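**Likar puts a robot arm on the kitchen counter and asks it to be patient**

July 6, 2020

Likar today opens orders for Nuvimlow, a countertop arm kit for people who develop and test kitchen robots and are tired of doing it on an empty lab bench. The kit includes the arm, a cable set with clamps, a clamp-down base and the Wotwood task library, which holds 163 kitchen jobs ranging from the dull to the very dull.

Dullness is the selling point. Plenty of arms have flipped a pancake on a stage. Nuvimlow is meant for the other end of the trade, where something small sits on a cutting board between a toaster oven and a row of jars, and the arm is expected to deal with it without rearranging the pantry.

"Our first customers all had beautiful demos and no counter space," said Keisha Holloway, head of product at Likar. "We built this for a kitchen where somebody has left the cereal out."

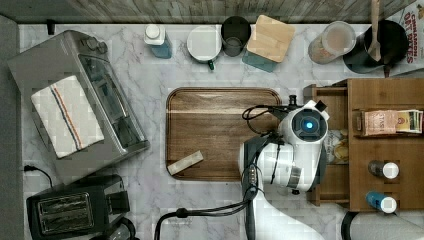
## What you get for the money

The standard kit costs $857 a month on a one-year lease. Teams that already own a suitable arm can lease the software and cable set for $469 a month and keep their old base, along with whatever grudges they hold against it. Setup calls are included. So is a printed manual, at the request of one early tester who reads it in the bath.

Each Wotwood task comes with a starting layout, a list of allowed objects and a plain pass or fail rule. "Nearly" is a fail. Users can write their own tasks, and Likar will check up to 50 of them a year at no charge, with comments. The comments are frank.

## Cables, at last

The new cable set replaces the one in our Blackwood kit, about which customers wrote to us at length. The cables are now bundled and held by clamps, and the bundle can be led off the front of the counter. It still crosses the work area on some layouts. We recommend planning for it the way you would plan for a cat.
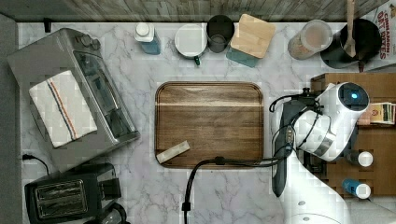 **Can Nuvimlow be used by a household that simply wants help with breakfast?**

It is sold to labs, schools and product teams only, and it needs a trained operator within reach of the stop button. Breakfast remains your problem.

## Availability

Orders open today, and the first kits ship in September. Blackwood customers may trade in their old cable set for a credit. There is no need to untangle it first.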